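Progress Report: Gripper and Camera Trials for Desktop Disassembly
Prepared for Honeylyn Estrella, Livura
From Gerardo Pangilinan, Macaraeg workshop
Wed 27 May

Honeylyn, thank you for the extra bench time this spring. It has made a big difference, and I think you'll like where we have ended up! The short version is that both grippers are now running on the full set of tasks, we have a clear favorite for small parts, and the budget is on track. The longer version follows, with the parts that didn't go so well left in.

Where we are

We logged 837 attempts this period across the two grippers, the Temau and the Leltley. An attempt is one try at one part, from the moment the arm leaves its start position until the part is either out of the case or given up on. Arnel Manalo ran most of them and kept the log, and he deserves a lot of credit for how clean it is. Every failed try has a cause written next to it, so we can go back and sort them by gripper, by part or by camera setting.

The Temau has long, thin fingers and gets into places I didn't expect it to reach. On memory modules and cable plugs it is a real pleasure to work with. The Leltley grips harder and holds better on anything heavy, but its fingers are wide, and next to a drive cage or a bundle of cables it tends to bump something on the way in. We tried a narrower fingertip on it, and that helped with the bumping but cost us some of the grip. Danilo Mercado is drawing a second version with a stepped edge, which should give us a bit of both.

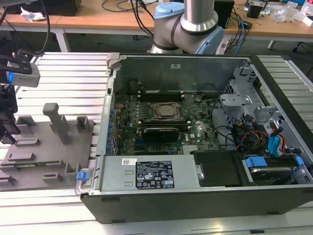
Working on whole computers has taught us far more than the loose boards we used last November. On a loose board you can come in from any side. With a full case the sheet metal walls limit the angles, the cables get in the way, and the arm has to plan its elbow position as well as its fingers. Our first week on full towers was rough, and the scores dropped for both grippers. They have been climbing ever since, mostly thanks to better approach paths that Fidel Urrutia worked out by hand and then put into the controller.

Cameras

Moving the camera closer to the fingers was the best change we made. The old position gave a nice wide view but lost sight of the part in the last stretch, right when it mattered most. Bare metal is still a problem. Bright reflections throw off the depth reading, and we get a wrong height and a missed grasp. Fidel has tried lower light and a shorter exposure - the shorter exposure seems more promising, though we need more runs before I'd put it in writing as a result.

What slowed us down

We lost 5 working days to a bad cable on the Leltley. It would drop out only when the wrist was turned far over, so it took a while to catch. We now check both grippers through the full wrist range each morning. We also reprinted some of the fixture parts after the first ones wore down.

Next period

- 100 attempts per gripper on power supply removal, using the same start position for both
- Danilo's stepped fingertip on the Leltley, tested first on drives
- Exposure tests on bare metal, with the lights fixed in one place
- A written comparison for you, with the full log attached

Spending stands at 54 percent of the grant, including the spare cables. I'd like to move a little money from travel to fingertip materials and will send the form separately. If you want to come by and watch a session, Arnel is at the bench most mornings and would be glad to run both grippers for you.

Gerardo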